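Deposit deductions after move-out, what's normal?
Renting & Moving > Deposits

Grotov

Moved out end of October, one bed apartment, lived there four years. Deposit was $2179. Got a letter from the management company (Praro) and they're keeping $364 for "bathroom counter restoration" and another $144 for "carpet cleaning, standard." No pictures with the letter, no invoice, just the two lines and a check for the rest.

I cleaned before I left. Not perfect but good. Wiped down everything, did the oven, vacuumed twice. The counter had a couple dull spots by the sink, I'll admit that, but they were there when I moved in I'm pretty sure. I can't find my move-in checklist. I think I signed one. Might be in a box.

Stuff I want to know:
is the carpet fee legal if it's written in the lease. mine says "tenant agrees to professional cleaning at end of term"
can they charge full price to restore a counter that's older than my lease
do I lose my right to argue if I cash the check

I already asked the front office lady and she said "that's just what we charge everybody." Which, ok. Thanks in advance, kind of need this before the holidays.

Maximiliano Villanueva

Managed rentals for a long time, out of it now. Going in your order.

Carpet fee. Depends on the state. Some places a lease can't make you pay for cleaning past the condition you got it in, even if you signed it. Some places it's fine. Look up your state's attorney general page, search "security deposit," there is usually a plain booklet. Read the part on normal wear. Four years of walking on a carpet is normal wear pretty much anywhere. Stains and burns aren't.

Counter. They can't bill you for new when it was old. You'd owe a share based on what life was left in it, if you owe anything. And dull spots near a sink, I'd have called that wear on a good day and damage on a bad one, so expect a fight there.

The check. Usually cashing it is ok but read the back and the letter for words like "full and final." If you see that, don't cash it yet. Write first.

How to write: one page. Date, address, the amount you want back, the two items, one sentence each on why. Ask for itemized receipts. Give them a deadline. Send it certified and keep the slip – the slip matters more than the letter if you end up in small claims. Don't call. If they call you, be nice, then send an email repeating what was said.

Also dig out that move-in checklist. Check your old email too, lots of companies send a scan. They're supposed to have a copy and you can ask for it in the same letter.

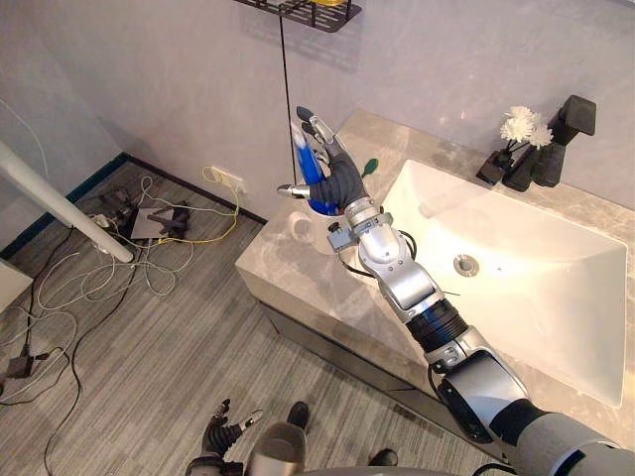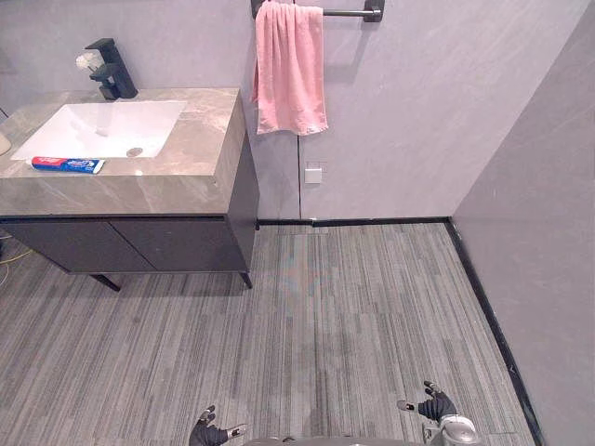
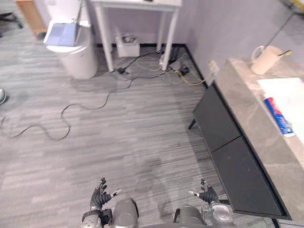

How long does the landlord have to send the itemized list?
It's set by state law, and 30 days after move-out is a common limit, though some states give less and a few give more. If they miss it they may lose the right to keep any of the deposit.

Jorov

Just take them to small claims. Filing is cheap and they never show up. I got all mine back plus extra, took one morning. Well it was a different state and the guy had like one building, so idk about a big company.

Anghel

Agree with most of the long answer, one thing to add. Forwarding address. In a lot of states the clock doesn't start untill you give it to them in writing. If you only told the office lady, send it again with the letter.

And don't threaten penalties you haven't looked up. I did that, wrote "triple damages" because a friend told me, and my state doesn't even have triple. Made me look dumb and they quit answering. Ended up settling for half the cleaning charge.

Renters insurance won't help with this by the way, I asked.

Grotov

Ok found the checklist!! It was in my email from when I signed. Bathroom line says "counter – some wear." Nothing on the carpet at all. No "full and final" on the check either, front or back. Writing the letter tonight, asking for reciepts on both. Will post if they answer.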